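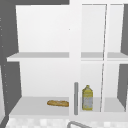
Equipment requests for next year – numbers due in November

12 October 2021

Quick one, budget stuff. Finance wants our list early this time so please read to the end even if you normally skip these.

Short version: we are staying in the simulated kitchen through the spring and buying the real arm after. Two quotes came in for the arm, Vultemitz and Manolakis. Vultemitz is cheaper up front but the service plan is extra and the gripper is extra and the mounting plate is, yes, extra. Manolakis bundles all of it. Souad Radwan has both PDFs, ask her, don't ask me, my inbox is a disaster.

What's on the list so far:

Compute. We used 774 hours on the shared machines last quarter and were in the queue for a good part of it. Asking for one workstation of our own. Not fancy. Enough memory to run the kitchen and a training job at the same time without teh whole thing falling over.

Lisar licenses. We have 9 seats, need 12. Three new people starting and nobody wants to share a login again. Renewal is yearly, so this goes under recurring, not equipment. Please don't put it under equipment, it got bounced last year.

Storage. 238 dollars a month for the Plokus plan at our current size. Goes up if we keep every run. Do we need every run? Somebody decide. 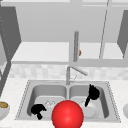
Grippers are the line I keep getting emails about, so, where things stand. The quotes assume a plain two-finger model and that may be fine for shelf jobs – bread, bottles, stuff with a decent shape to it. The sink is another matter. In sim the end of the robot is a red ball, which tells us nothing on what kind of fingers to pay for, and then you look at what's in the basins: a clear glass on one side, a tilted white dish on the other. Thin edges, see-through things, not much room. I'd rather hold the gripper money back until we've tried a couple of loaners. Both vendors say they lend. Vultemitz wants a deposit, Manolakis hasn't answered on that part.

Also the camera. A clear glass is hard enough to see on my screen and I expect a real depth camera to do worse. So pad that line. I put in for two, different makes, and we keep whichever one copes.

Not on the list and people keep asking: a real sink with plumbing. No. A dry one from a salvage yard will do, and it can come out of the supplies line.

Still need from you – part numbers if you have them, shipping costs (everyone forgets shipping), and whether you can live with a delivery in late spring. Send to Souad, one email per request, put the vendor name in the subjet line. Anything without a price gets left off.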